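Lab notebook, 12th January
Equipment plan for the laundry and bedroom work, second pass

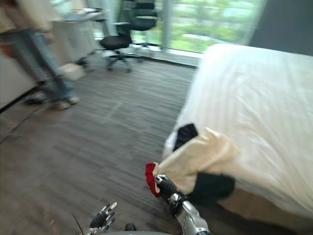

Pirby's comment on the first draft was that we had budgeted for the robot and forgotten the room, and that a second pair of hands is no use if the cable to it lies where people walk. I've moved the room items to the top of the list on the strength of that. The rest of the note is still in the order I worked it out.

Room first. The carpet tiles stay. We talked about vinyl in November and I can't find a reason in my notes that holds up against the cost of lifting everything. What we do need is floor cable covers, low enough for the base to roll over. I measured the run from the wall to the working position and it wants 23 feet with a bit of slack. Momholm sells the flat rubber kind by the foot. Get black or gray, whichever they have. Also hooks along the wall side so the spare cable has somewhere to go at the end of the day.

Curtain. The sheer one only covers part of the window and the light on the sheet changes all through the afternoon. White sheet, cream clothes, sun coming in: the grasp detector has trouble with pale on pale. Two options:

Blackout roller blind, fitted. Gelamitz quoted 890 for the full width including labor.
More sheer curtain on the same rail, plus two floor lamps. Much cheaper, takes up floor.

I lean toward the blind. Lamps would have to stand where the chairs are now and the chairs already get moved twice a day. Open question whether the landlord has to approve the fixings in the ceiling. Ask before ordering, the blind is cut to size and can't go back.

Bed. Keep the one we have. The height is fine for the arms when the base is close in. A darker fitted sheet as a spare would let us test the pale clothes separately from the light problem, so I'm adding two, one dark blue, one gray. This should come before the blind. If the dark sheet fixes most of it we may not need the blind this quarter.

Hands. This is the big line and the one I keep changing. The fingers are where the wear shows up. Log so far has 32 entries under hands, most of them loose finger covers or a joint that has to be homed again, a few that cost us half a day. Bunched cloth is harder on them than the boxes and cups were. When a thumb and two fingers close on a fold with a second piece of fabric caught in it, the motor current goes up and stays up until we let go.

What I'd like to buy:

One complete spare hand, right side. The right does nearly all the gripping in the clothes task.
Finger covers for both sides, one box of 40.
Tendon and joint kit, one.

Not buying: a spare left. If the left fails we can still run the right-hand picks, and the left can go back to Cui for repair in the meantime. Their turnaround was quoted as three weeks. Last time it was closer to five, so plan on five.

Cui also offered a service contract that covers both hands and the wrists. I read it through twice. It leaves out the covers and anything they decide is caused by "abrasive contact," and I would guess cloth seams and zippers land there. Need that in writing before it goes in the plan. Without an answer, leave it out and put the money toward the spare.

Clothes. Cheap but keep forgetting it. We use the same pieces over and over and they have gone soft, so the folds come out different from what they would be with somebody's ordinary laundry. Add a bag of mixed secondhand, sizes from child to adult large, at least some in red and green so that we have a few that stand out from the sheet. Wash before use. No beading, no drawstrings until the finger covers are in stock.

Computing. Nothing this round. The disk is filling up but there's old box-and-cup data that can move to the archive machine. That's a morning's work and costs nothing.

Order to buy in:

1. Cable covers and hooks
2. Dark sheets, clothes
3. Finger covers, joint kit
4. Spare right hand
5. Blind, only if the sheet test says so

Items 1 and 2 can go on the card now. Item 3 needs a purchase order. Item 4 needs a signature and a second quote, and I don't know who else makes a hand that fits our wrist plate. Look through the adapter drawings before asking around.

Still to do: write to Cui about the seams question, measure the window again (my two numbers for the width don't agree), check how high the base can climb before the covers are ordered. Left the tape measure in the desk cabinet.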